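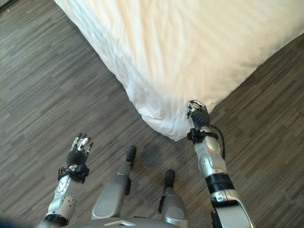
Usman Orakzai asked me last week why we need so many examples of one corner of one bed. Surely, he wrote, after a few hundred the policy must know what a duvet is. I want to start from his question, so please read it out slowly.

My answer: it knows the duvet, but it does not know the fold. Each time the cloth lies differently, and the fingers must close at another place.

**Numbers (say them once, then wait)**

- 3,319 episodes recorded at Flendthorpe since January
- 1,120 kept after review
- target for the Lunier release: 2,000

Explain "kept". An episode is kept when the grip is on the corner itself and the operator did not correct more than three times. Fu wanted a softer rule – I was against it, and I still am.
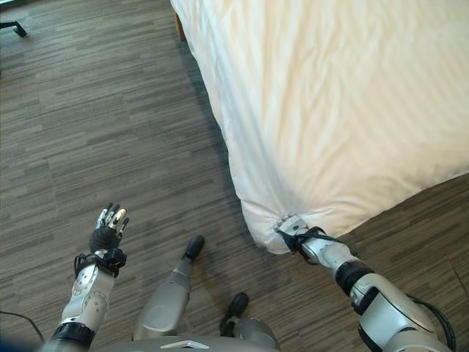

The rejected episodes are not thrown away. Preker stores them with a short label, for example "slipped" or "too early", and we train the failure detector on them. Mention that the labels are written by the operator, directly after the episode.

If there is time: the question of the second hand. Our operators leave it open in this task. Should we record two-handed examples too? Ask the room.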